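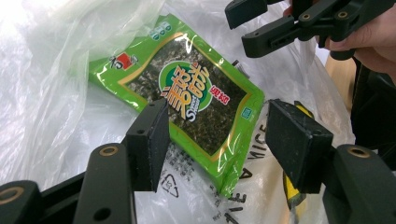
Ticket 1026 – Wedding page shows 38 guests, export shows 37
Product: Gastska guest list and seating
Status: Solved
Opened by: customer (the bride)
Category: RSVP, export

Customer, first message

Hello. We use Gastska for the answers of our wedding guests. The dinner is on Sunday in the Lawal hall in Skukia. On the page I see 38 persons with the answer "yes". When I press Export, the file has only 37 rows. I counted it two times, and my future husband did it also. The hall wants the final list for the tables, and Dustico is printing the place cards from the same file, so I am a little nervous. Can you please tell me which number is correct?

I already tried these things:
– logged out and logged in again
– made the export in another browser
– made the export from my phone (same result, 37)
– deleted the filter "Evening only", which I had used in June for the invitations

Support, reply 1

Thank you for the clear description, and congratulations to you both. Please do not send anything to the printer yet. I looked at your event and I can see the same difference. Could you please check the following points:

1. Open Guests, then Households. Is there a household where one person has no last name?
2. Open Settings, then Plan. It should say "up to 200 guests".
3. Tell me if somebody answered for a plus one after you closed the RSVP form.

Customer

Point 1: no, all of them have a last name now. One was missing, it was my uncle, and I filled it in. The export is still 37.
Point 2: yes, it says 200.
Point 3: this is possible. My cousin, who is in the navy, wrote to us late because he did not know if he would get his leave. He wrote that he comes with his girlfriend. I added her by hand from the page of my cousin, with the button "Add companion".

Support, reply 2

I think we found it. A companion who is added with this button is counted in the total, but she stays in the status "Draft" until a meal is chosen. Drafts are not included in the export. The page should show a warning for this and it does not, so I have reported it to our developers.

Please do this:

1. Open the page of your cousin.
2. Click on the small arrow next to his name. The companion is listed under it in gray.
3. Choose a meal for her. "Not decided" is also accepted.
4. Press Save on the companion line. The large Save button at the bottom saves only the main guest.
5. Make a new export.

Customer

I did steps 1 to 5. The first time I used the large button out of habit and nothing changed. With the small one it worked, and the file has 38 rows. But she is at the end of the list without a table number, and my cousin is at table four. Is this normal?

Support, reply 3

Yes, this is normal. A companion does not take over the table of the main guest if the seating plan was made before. Open Seating, drag her name from "Not seated" to table four and export one more time. The old file should be deleted, so that the two are not mixed up when you send it.

Customer

Done. Table four has now one more chair, and I called the hall – they said it is no problem. The new file is sent to Dustico and they confirmed that they received it. You can close the ticket. Thank you for the quick answers.

Internal note

Difference between total and export reproduced in a test event. Cause: companion in status Draft is included in the counter. Workaround given to customer. Help article "Adding a late guest" needs a line about the small Save button.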